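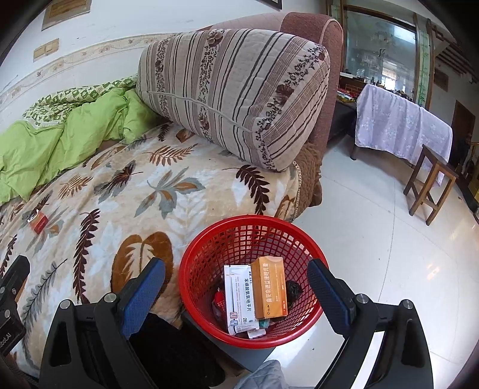 Where should the household medicines be kept, if the bathroom cabinet is such a poor place for them?

Somewhere dry, fairly cool, out of direct sun, and well above the reach of any child who lives in the house or comes to visit. A high shelf in a hall closet does nicely, and so does the top of a bedroom wardrobe, provided the person who needs the medicine can get it down without climbing on anything. Bathrooms get steamy, kitchens get hot near the stove, and cartons go soft in both.

Home Care Skills, Unit 2: The Bedroom and the Medicine Basket
Handout for the April group
Prepared by Sun-ja Seok, with additions from Anitha Iyengar

Welcome back, everyone. Last time we spent the whole evening on kitchens, and I know several of you were hoping we would get to bedrooms sooner, so we will take our time with this one. Please bring the handout with you to the practice session at Feddale, and do write in the margins (mine are full of notes, some of them years old and hard to read).

Starting with the basket

Most families have one, whether it is a basket, a biscuit tin or the drawer that sticks. An open mesh basket is a perfectly good choice for sorting day. You can see into it from the side, air gets through, and it wipes clean. For everyday storage in a house with small children I would want something with a lid and a latch, kept up high.

Spread a clean towel on the table or on the bed, take everything out, and set the cartons upright so the names face you. A cream carton and a tablet carton can look much alike when you are tired, and a skin cream has no business sitting in the same row as blood pressure tablets. I like tablets on one side and anything for the skin on the other.

Keep tablets in the carton they came in, with the leaflet. Please don't decant them into jars, however pretty the jars are! Amlodipine, for instance, is a common blood pressure tablet, and in many homes the box will say so in another language. In Chinese it may read 苯磺酸氨氯地平片. If you can't read a label, leave the box as it is and ask the family or the pharmacist. Don't guess from the color.

Check the date on every carton. Anything expired goes into a separate bag, marked, to be taken to a pharmacy that accepts returns. Don't throw out a medicine on your own judgment, even a very old one. It belongs to the person you are helping, and they should be asked.

Odd bags and loose packets

Plastic bags collect in these baskets the way leaves collect in a gutter. Open each one and look inside before you fold it up or put it in the trash. Anitha once found a spare house key and 34 buttons in a bag that had been in line for the garbage. Small flat packets slide to the bottom, so lift out the last few things by hand and don't tip the basket over.

The bed and its covers

Once the basket is put away, turn to the bed. Heavy plush blankets are best shaken outdoors by two people, one at each end, and then folded in thirds. Look over the top of the blanket first, as small boxes disappear into a deep pile, and a patterned one hides them even better. Quilts that have been pushed against a wall want airing over a chair for an hour or so.

Knitted throws should be folded and never hung, or they stretch. If yours has a lace or fringed edge, fold it with the edge inward. Large cushions can be stood against the backrest after a good plump on both sides. Velvety upholstery takes a soft brush, always in one direction.

For practice before we meet

Sort one basket or drawer at home, with permission from whoever owns it. Make a written list of what is in it, with the expiration dates, and bring the list along. It took my last group roughly 12 minutes each, though a few of them were chatting.

Reading: the chapter on bedrooms in the course binder, up to page 83. Anitha has spare binders if yours has gone missing.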